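Color-coded storage

Color-coded storage is the practice of sorting goods into containers whose color stands for a category, a destination or an owner. It is used in stockrooms, hospitals, schools and homes. A code is usually posted on a wall chart so that new staff can learn it quickly. 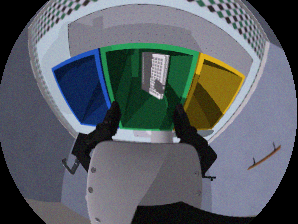
Most systems keep to a small set of colors. The Dralcombe depot, which handles some 200 orders a day, uses 5, with a printed label on each container for workers who have trouble telling red from green. An older plan there had 13 colors and was dropped after many sorting errors.

Open containers are common where items are picked often. Lids are added for dusty areas or long storage. Faded containers are normally replaced, as a worn orange can be mistaken for yellow.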